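Foro Domótica y Robots – Subforo: Manipulación y servicio
Tema: ¿Puede ya una máquina hacer las tareas de una habitación?
Página 1 de 1

ullix_taller
Abro tema porque en el otro hilo nos estábamos desviando. La pregunta es concreta: tareas de casa o de hotel, sin adaptar nada, con los muebles y los aparatos que hay. No me interesan las aspiradoras, que ya sabemos lo que hacen. Me refiero a recoger una mesilla, doblar una toalla, usar un teléfono fijo, poner un cargador.
Mi postura: sueltas, casi todas. Seguidas y sin nadie al lado, ninguna.

Naidoo
Depende de qué llames hacer. En el almacén donde trabajo tenemos un brazo que coloca 204 cajas por turno y se para dos o tres veces. Pero son cajas iguales y la cinta las trae siempre al mismo sitio. El mismo brazo, delante de una mesilla con un vaso, unas gafas y un cable, no sabría por dónde empezar.

zodwa_x
Trabajo de gobernanta en un hotel pequeño. Lo que para vosotros es "recoger una mesilla" para mí son veinte segundos, y en esos veinte segundos miro si el vaso está sucio, si el teléfono tiene línea y si el cliente se ha dejado algo. Lo de coger y soltar es lo de menos.
Y otra cosa: los teléfonos. Tenemos que comprobarlos en todas las habitaciones, marcar a recepción y colgar. Si una máquina me hiciera eso ya me ahorraba tiempo.

ullix_taller
zodwa_x, lo del teléfono es buen caso de prueba. Parece una tontería y tiene de todo. El auricular va sujeto a un cable rizado que tira, así que cuando lo levantas la base puede moverse. Las teclas son pequeñas y están juntas. Y hay que acertar en el centro, apretar lo justo y soltar. 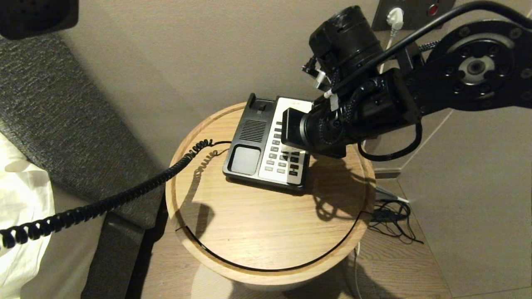 Lo difícil no es bajar sobre una tecla, es saber que se ha pulsado. Una persona lo nota en el dedo y lo oye en el auricular. Si el auricular está en otro lado, la máquina solo puede fiarse de la fuerza y de lo que ve, y cuando la propia herramienta tapa el teclado tampoco ve gran cosa. En mis pruebas, de 80 marcaciones de cuatro cifras salieron bien 40. Marcaba siempre la misma extensión, 2315, y el fallo típico era pulsar dos veces el 3.

Ilia
La mitad. Con eso no se puede decir que "sueltas, casi todas".

ullix_taller
Cuatro pulsaciones seguidas sin un solo error, Ilia. Por tecla el porcentaje es bastante más alto. Pero sí, para un hotel no vale.

Ilia
Es que ahí está la trampa de siempre. Se da el dato por tecla, por agarre o por movimiento, y luego la tarea completa sale la mitad de las veces. A mí de la lavadora no me interesa si coge bien cada calcetín. Me interesa si la ropa está dentro y la puerta cerrada.

busi_makhubela
Hola a todos, Busisiwe Makhubela, mantenimiento. Yo veo otro problema y son los cables. En cualquier habitación normal hay un enchufe detrás de la mesilla, un transformador por el suelo y el hilo de algo que baja por la pared. Un brazo que se engancha con uno de esos tira el aparato y la mesa. Una persona aparta el cable con el pie sin pensarlo.
También pregunto: ¿para qué marcar con un brazo? La línea se comprueba desde la centralita.

zodwa_x
Desde la centralita ves si el aparato está conectado. No ves si la tecla de recepción está hundida o si el auricular se ha quedado descolgado debajo de la almohada. Me ha pasado las dos cosas.

busi_makhubela
Eso te lo acepto. Lo de descolgado sí lo vemos nosotros, lo de la tecla no.

stimley
Llevo un rato leyendo y creo que se mezclan dos cosas. Una es si puede hacerse y otra si compensa. Para pulsar teclas de un teléfono en un banco de ensayo hay máquinas desde hace mucho, porque el aparato va atornillado y se sabe dónde está cada tecla al milímetro. En una mesilla redonda, con el teléfono puesto de lado como lo dejó el último, hay que localizarlo primero. Eso hoy se hace razonablemente bien con una cámara y buena luz.
Lo que no compensa es llevar el brazo de habitación en habitación.

Naidoo
De acuerdo con stimley en lo del coste. No tanto en lo de la cámara. En superficies negras brillantes a nosotros la profundidad nos da saltos, y tuvimos que cambiar las bandejas.

stimley
Con bandejas negras me lo creo. Las teclas suelen ser claras y contrastan mejor. De todas formas yo no me fiaría solo de la profundidad, haría una bajada lenta hasta notar contacto.

ullix_taller
Así lo hago, y es lo que alarga el ciclo. Si bajo rápido pulso dos veces, si bajo despacio hay centralitas que cortan por tiempo de espera entre cifras. He subido la espera en la mía, pero eso ya es adaptar la instalación y dije que no valía.

Ilia
Pues apúntalo como fallo.

ullix_taller
Apuntado está. En marzo repito la serie con una punta de goma más estrecha y cuento solo las marcaciones completas, sin tocar la centralita. Si alguien tiene un teléfono de teclas planas y quiere probar lo mismo, que ponga aquí cuántas le salen.

zodwa_x
Yo pongo el tiempo de una camarera, para comparar.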